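Second Desk, Third Row

I have joined an orchestra again. The last time I played in one I was seventeen, and I quit over a solo that went to somebody else. My violin then spent 30 years in my mother's closet under the winter blankets, where it was perfectly happy.

The Lodhi Community Orchestra takes anyone who can read music and carry a chair. Anju Srivastava conducts. She is very patient, in the way dentists are patient. At my first rehearsal she asked where I'd like to sit and I said the back, and she put me third row, second desk, next to Tarun Shukla, who has played every concert here and hums.

We're doing Dvorak's Eighth. I had remembered it as the friendly one. The friendly one has a last movement that goes by like a bus you were supposed to be on. I played the first two pages, then I played selected notes, and for a while I just bowed in the same direction as Tarun and looked moved.

What I'd forgotten

Counting rests. I came in early 3 times in the slow movement, once so confidently that the violas followed me. Madhu Yadav, who leads them, has forgiven me but now watches my bow arm instead of the baton.

Also page turns. The inside player turns, which is me, and the turn comes right where I finally have a tune. I've started leaving out the last bar early and calling it phrasing.

My fingers are the real trouble. The fourth one on the left hand has retired and won't discuss it. Ankit Sandhu, my teacher for the moment, has me doing slow trills every morning before coffee, and says June is a realistic goal. The concert is well before June. 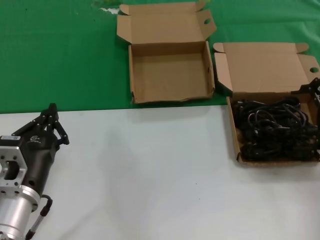

The concert

Lodhi town hall, 25 October 2019, tickets at the door. Dvorak after the break, and before it a short overture that I can nearly play. My sister Rekha is coming and has asked which parts to listen for. I told her the flute.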